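I've been setting up our sidewalk delivery robot with the Plumura tuning kit since April, and I love it. You load a city block, put the virtual robot on the curb and adjust its camera and stop distances before touching the real one. The plaza, with its bollards and the man in the red shirt, is my favorite place to start.
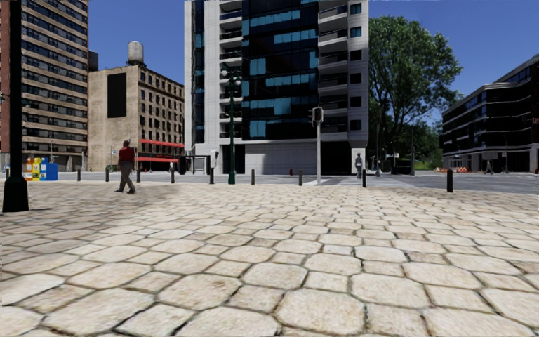
Does it need a fancy computer?
My three-year-old desktop runs it fine, though big blocks take a while to load.

The crossing map is great for checking the camera angle: signal poles, crosswalk stripes, a curving curb. I saved 85 settings files in there and went back to plenty of them! The manual could use an index. 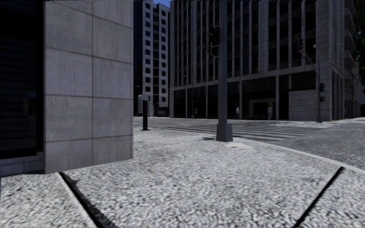 Reviewed by Mawar Tambunan, Feb 9, 2019

Wheel calibration is the weak spot, so keep a tape measure handy for that part. I'd still buy it again.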